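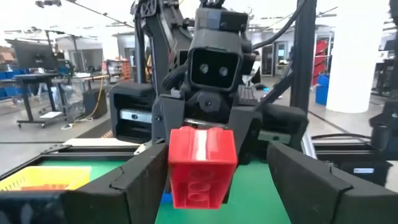 Gripper calibration, again

The club rules give us a bin of mixed toy parts and a tray, and the score is how many parts end up in the tray inside the round. Everyone at Hindbridge who did this last year lost most of their points at the grasp. The arm got to the right place, the fingers closed, and the part rotated out sideways or got squeezed upwards like a pip. So this term Bendik and I took the grasp, and the vision people can argue about lighting without us.

We started with the big bricks. They are rigid, the sides are parallel, and the two studs on top give you an obvious orientation reference. If you can't hold one of those square you have no business attempting a soft toy.

The first job was getting position units to mean something. The finger servo reports a raw value, and on our unit it reads 796 fully closed on nothing and 2608 fully open. Fraser Cruickshank, who wrote last year's controller, had treated that range as linear in jaw width. It is close to linear in the middle. Near the closed end it is not, on account of the linkage geometry, and his code was commanding a width that the fingers physically reached a fair bit early. The motor then sat there pushing until the current limit tripped. That explains the smell people complained about in September.

We replaced the linear map with a lookup table. Method, for anyone who wants to repeat it:

Jog the fingers open, put a gauge block between the pads, close at low current until the position stops changing, write down the raw value. Repeat for each block. Then do the whole set again in the opening direction and compare. The gap between the two passes is your backlash, and if it is bigger on one finger than the other, check the grub screw before you touch the software.

Ours was the grub screw. It cost us an afternoon.

With the table in place we went to closing force. Cadgate, the library the club uses for motor control, takes a current limit as an integer and does not document the units anywhere I could find. I swept it upwards in steps of 30 and stopped at the first value where a brick survived a lift, a wrist roll in both directions and a hard stop. Then I added one more step as margin. Bendik wanted two. We tested with two and it marked the pads, so one it is.

Pad compliance turned out to matter more than force. A brick gripped low, across the wide faces, stays put. Gripped on one corner it pivots, and no sensible current setting will stop it. The fix is in the approach: come in with the jaw centreline on the part centreline, close to first contact, pause, then close the rest of the way. The pause is 2000 in the config, in whatever ticks the scheduler uses. It looks slow on video. It can probably come down once the alignment is better.

Things still open:

Wrist view exposure. Glossy plastic throws a bright streak and the colour segmentation sometimes splits one brick into two candidates. Bendik is trying a fill step before the blob detection. I would sooner fix the exposure.

Basket collisions. The fingers are wide, and when a part lies against the side wall there isn't room to get one down beside it. At present the planner skips those parts. The Prarneck team apparently nudges them toward the middle first, and I'd like to see how much time that costs them.

Homing. After a power cycle the raw zero sometimes shifts – not always, and never while I'm logging it. The workaround is to close on nothing at start-up and offset the table by whatever it reads.

The table and the sweep script are in the club repo under ekström, named after the bench and not the branch. Please don't edit the table by hand. If you swap the pads, run the gauge blocks again and commit a new file with your initials on it.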